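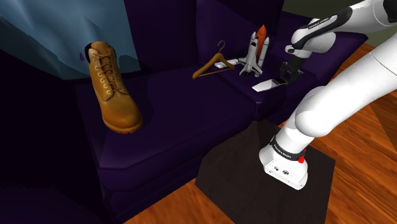
Home | Notebook | Still log | Barrel log | People

Search this site Enter keywords Go

Print this page E-mail this page

August, bench book, molasses wash trials

Morning, a bit before nine. Coffee in hand and all the fermenters still bubbling, so I'm calling that a good start. I'm picking up from Sowmya's last page, where she pitched the Jeltum yeast into the odd-numbered tubs and our usual house yeast into the even ones. Same molasses in all of them, same water, same nutrient dose. If you're reading this and wondering why there's a seventh tub, that one got the Putska molasses that Decha brought up from the dock, and it's not part of the comparison. Please don't average it in! (I did, yesterday, and spent half an hour being very excited over nothing.)

Gravity readings are on the clipboard by the sink. Short version: the Jeltum tubs took off fast and are now slowing down, and the house yeast is plodding along the way it always does. Tub 5 is lagging behind its two sisters and I don't know why. pH looks normal. Smells normal too -- bananas, brown sugar, a little bit of glue. So-ying thinks I under-aerated it, which is possible, I was on the phone.

10:30. Temperature in the back row crept up overnight. The probe on tub 6 said 101 when I walked in, and I just about dropped the coffee, but a second thermometer put it in the high eighties, same as its neighbors. Bad probe. I've put blue tape on it. I'd like to say we should throw it out, but Anong believes she can fix it and she's usually right with that sort of thing.

Lunch. Ilham came by with the old Sombatkul cask sample and we tasted it against ours from the spring run. Theirs is softer at the front, and then there's this long raisin thing that just keeps going. Ours is hotter and shorter and, I have to admit, smells slightly of pencil shavings. I still like it! But if we want that raisin note we've got to leave the wash alone longer before it goes in the still, and I think that means giving up a run a week. Ilham says fine. Decha, who has to fill the Toltwood order, did not say fine.

2:15. Did a small stripping run on tub 2, just the little copper pot. Heads cut came early. I went by nose and then checked with the hydrometer and was off by a hair -- writing that down so I feel good when I read it later. Collected some 27 ounces of hearts before it went wet-cardboard on me. Jar is on the middle shelf with my initials on it, please leave it be until it's had a rest.

Also the gasket on the little pot is weeping again. Flour paste held it for today. We've got new ones on order, I think? So-ying, did you send that in or was it me?

4-ish. Second gravity round. Tub 5 has woken up and is moving along nicely, so now I have two data points that disagree with each other and no explanation. Leaving it in the set with a question mark.

For whoever opens up: stir nothing, take gravities first, then temperatures with the handheld only. If tub 1 is flat, go ahead and taste it and write what you get before you look at my notes on it, which are on the next page. I'll be in after the molasses delivery.

Print this page E-mail this page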